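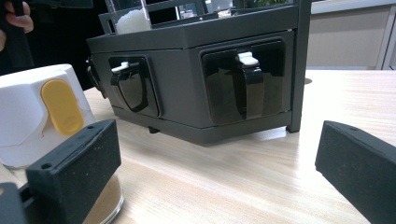

The Ploron Countertop Dry Goods Dispenser

If you bake as often as we do at Sellness, you know how many times a day you reach for the same handful of dry ingredients, and how nice it is to have them all living in one spot! The Ploron keeps them close by and looks handsome in dark gray, with little white levers you can find without hunting.

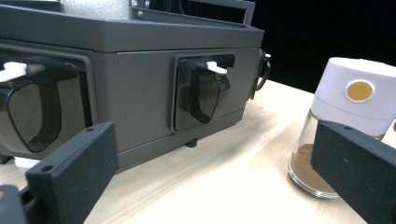 Ploron dispenser, front chutes

Wipe the spouts with a dry cloth every so often (a soft old dish towel is perfect), and please don't put them in the dishwasher. Your Ploron comes with a 2-year warranty. 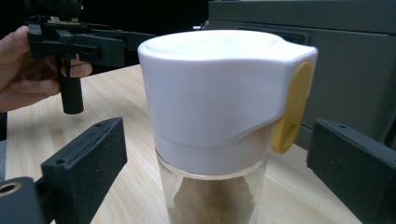 Xuelian Ye

I keep a yellow-tabbed jar next to mine for the brown powdery things, cinnamon sugar mostly, and I wouldn't want to cook without it. The Gonance jar is sold separately for $9, or take the pair and we'll ship it free in August.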